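Zollano began with waterproof over-trousers for rowing coaches, and its spring range still leans that way. The cuts are roomy, the zips are chunky and most pieces come in navy or bottle green.

Marietjie Joubert, who runs the design room in Pudham, wanted a training jacket that could be worn to work. The result is the Arach, a half-zip with a brushed lining and 2 deep side pockets. It comes in 10 sizes and washes at 30 degrees.

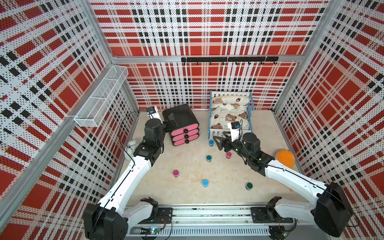

*Red, black and white plaid, with a small white teapot.*

The Espinoza jogger is the better buy. It has a flat waistband, a cord that stays put and a cuff narrow enough for cycling. We wore a pair for 13 days of commuting and gym sessions, and the knees kept their shape.

Joubert says a women's fit will follow in May. The jacket needs a longer sleeve, and she has already sent the pattern back once. Both pieces are in the Pudham shop now.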